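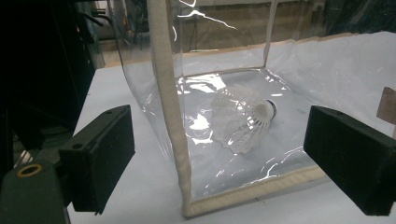
A shuttlecock in a clear box with cream piping.

The bicycle that started it all was green, or had been once, and it belonged to Amr Nasr's daughter. She had left it outside the swimming baths in Barholm on a light evening in May, locked to the railings with one of those coiled cables that come in bright colours, and when she came out with her hair still dripping there was a snipped bit of cable on the pavement and nothing else. She was fourteen and she walked home in a fury. Her father says she has never quite forgiven the swimming baths.

"I rang the police, of course, because that's what you do," he told me, putting a plate of date biscuits between us and then, when I didn't take one quickly enough, moving it closer. "A very nice woman gave me a number for my insurance. I said, and then what? And she said, well, that's really for your insurance."

Most people who have had a bike pinched will know that phone call, or the online form that has largely replaced it. I have filled in the form myself, twice, and both times I got a letter so quickly that I was still composing the tale of woe for my sister when it arrived to say the matter was closed. I don't say this to be unkind about the police, who in a town like Barholm are stretched thin across an awful lot of countryside, and who would, I think, mostly like to be asked to do this sort of work. But a bicycle is a funny thing to lose. It costs as much as a decent washing machine, and if somebody walked out of your kitchen with your washing machine you would expect a fair bit of fuss.

Amr drives a delivery round, early mornings, and is generally finished by one o'clock, which leaves him with afternoons. He began by asking the district council for its figures, and after some back and forth he got them. In two years, 393 bicycles had been reported stolen in Barholm and the villages on its side of the river. Of those reports, 382 had been closed without a suspect. He has the letter in a plastic wallet, and he got it out to show me and then kept hold of it while he talked, tapping it now and then against the edge of the table.

"So that leaves eleven," he said. "I was pleased about the eleven, I really was. I wanted to know who they were."

He never did find that out, but he found plenty of the others. He put up a notice in the window of Radwan, the hardware shop on the corner by the bus station, asking anyone who had lost a bike to leave a note of where it went from and at what time of day. He had thought he might get a handful. Instead the shop had to clear a shoebox for him, and then a second one, and people stopped him on his round to tell him things through the van window. There was a nurse who had lost two in one winter from the same stand. There was a man who had built his own from parts, over most of a year, and could hardly speak about it.

The notes went on to a map, which is really just the free one from the tourist office, enlarged at the library and stuck to the back of the spare room door. I had expected it to look like a rash, spread all over. It is much lumpier than that. The baths are bad, and so is the strip behind the station where the stands sit below a wall and can't be seen from the road. The long rack outside the college is hardly marked at all, though it holds more bikes than anywhere else in town. Amr's view is that it sits right in front of the café, and that people drinking tea are the best security system anyone has come up with. The afternoons are worse than the nights, too, which surprised me, though it makes sense when you consider that the bikes are at home at night.

Then there is the question of where they all go. A few turn up on Vemum, the selling site, often with the saddle changed and photographed against a garage door. Amr spotted one in his second week of looking and was all for driving over there himself. His wife talked him out of it, and I'm very glad she did, because the people I have spoken to who did go knocking on doors had a horrible time of it, and one came back with a cut lip and no bicycle. What Amr does now is take down the listing number, save the pictures and send them in with the crime reference and the frame number, all in one go. He says it is astonishing how much quicker things move with a frame number.

Have you got yours? I hadn't. I went straight home and turned my bike upside down on the kitchen floor, to the great interest of the cat, and found it stamped underneath where the pedals join, full of old grease. It took an old toothbrush and a drop of washing-up liquid to read it. I have written it in the back of the address book, and taken a photograph as well, with my own front door behind it.

As for locks, I asked at Radwan, where they were kind about the coiled cable I had brought in and then sold me something else. They stock a D-shaped one by Rilo that weighs about as much as a bag of sugar, and the advice was to put it through the frame and the back wheel together, fill up as much of the gap as possible, and keep it off the ground, where it can't be braced against the pavement and hit. I grumbled about the weight for a week and have stopped noticing it.

The stands behind the station are due to be moved this summer to a spot beside the ticket office. The council says this was already planned, and Amr is quite happy for them to say so. He would like the baths done next, and has written to ask, and has had a letter back saying that his letter has been received.

His daughter has another bicycle now, a blue one, second-hand from a neighbour. She takes it inside with her when she swims. There's a girl on the desk who lets her stand it by the vending machine.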